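Hooklengths, Silt and Keeping Notes: Areti Rallis on Fishing Stellport

Areti Rallis has held a ticket on Stellport for eight seasons and has kept a written record of every session. The water is a former gravel working of 20 acres, with a maximum depth of 14 feet and a stock that the controlling club does not publish. She fishes it mostly on short overnight trips, and most of her results come from areas that other members pass over.

We spoke in December 2021, at the end of a season in which she had changed nearly everything about her end tackle. The conversation started with the lakebed.

Reading the bottom

"Stellport is sold to people as a gravel pit, so they go looking for gravel," she says. "There are bars, and the fish do cross them, but the bars have been fished over for years. The silt between them has had far less attention."

Her method for mapping is conventional. She uses a bare lead on braid, casts to a fixed distance, and feels for the drop. The firmness of the landing is noted on a scale of her own, from one to six, where one is a lead that has to be pulled free and six is a crack that can be felt through the rod butt. Anything graded two or three is of interest. A one is left alone unless fish have been seen over it.

"A two is soft but clean. The lead comes out without a smell and without black on it. If it comes out black and it stinks, I move, and I don't try to be clever with a longer hooklength. I did try for two seasons. There are some pages in the notebook from that time which make dull reading."

She repeats the mapping each April, before the weed is up, and again when it has died back. The soft areas move more than she had expected. One spot off the northern point has shifted by two rod lengths since she first found it, which she puts down to the prevailing wind and to fish feeding along its edge.

Rigs

Rallis used a short, stiff hooklength on a fixed lead for most of her fishing life. On the silt at Stellport it gave her takes but a poor rate of landed fish. She recorded the position of each hookhold and found that most of the losses came from fish hooked lightly near the front of the lip.

"The lead was going in and taking the first part of the hooklength with it. So I was fishing a five-inch rig that behaved like a three-inch rig. The hook was not getting back far enough before it turned."

The change was to a lighter lead on a helicopter arrangement, with the top bead set well up the leader, and a supple coated braid of nine inches with the last inch stripped. The lead can sink as far as it likes and the hooklength stays on top. She sets the bead by the mapping grade: four inches up the leader for a three, eight inches for a two.

Hooks are a size 6 in a wide gape pattern, sharpened by hand and changed after each fish. She does not reuse a hook that has been cast onto gravel, even where the point looks sound under a loupe.

On hookbaits she is brief. A wafter, trimmed until it sinks slowly under the weight of the hook, covers nearly all of her fishing. Pop-ups are used only when there is low weed over the silt.

"I test every one in a jug of lake water. Tap water will give you a slightly different result, and I would like to be sure of at least one thing before I cast."

Bait preparation

She makes her own bait, in small batches, in the kitchen at home. The base is a fishmeal mix she has used without alteration for several years, and the only ingredient she varies is the oil, which is dropped altogether once the water is cold.

A batch is made from 20 eggs, whisked, with the liquids added before any powder. The paste rests for half an hour under a damp cloth. It is then extruded, rolled and boiled in small quantities, with the water brought back to a full boil between each one. "If the water goes off the boil, the skin is different," she says. "I can't say that the fish care. But then I have two kinds of bait in one bag and my notes are worth less."

Drying takes two days on open trays, turned morning and evening. Baits for the hook are given a further week and are then kept apart from the rest. Nothing is frozen for longer than one season. 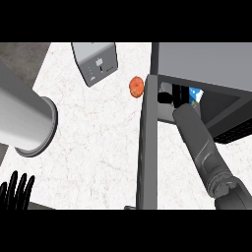
Baiting and the overnight session

The quantities are modest. On arrival Rallis puts in 300 grams of chopped boilie over two rods, by catapult where the range allows and by spod where it doesn't. No further bait goes in unless a fish is landed, in which case that rod's share is replaced with half as much.

"People on Stellport will put in several kilos for one night. If the fish arrive, fine. If they don't, the bait is still lying there for the next member, and for the one after that, and all of them wonder why the swim is dead."

She has fished for comparison at Grurgate, a much smaller and more heavily stocked club water, where the same approach brought more fish and taught her less. Takes there came within an hour or so of casting. On Stellport the rods are left in position from dusk until well after first light, and she regards recasting in the dark as the most common way of losing a chance.

Line lay is checked before the light goes. She slackens off fully – bobbins down, clutch set light – and accepts that indication will be less crisp.

The notebook

Each entry gives the air pressure, wind direction, water temperature at one meter, the mapping grade of the spot, the rig, and the time of any take or liner. Lost fish are entered in the same detail as landed ones. She has never transferred the records to a computer, though a fellow member, Papadakis, has offered to do it for her.

I asked what the pages showed that she would not have known otherwise.

"That pressure matters less on this water than I used to tell people. And that liners in the first two hours are a good sign on silt and a bad sign on gravel. On gravel, they usually mean the fish have been over the bait and gone."

For next season she intends to keep the rig and the bait as they are and to work on the southern bay, which she has mapped once and fished for four nights. It has two areas graded two and one that she has not been able to grade at all, the lead having landed in weed on every cast. She will go back over that one in April.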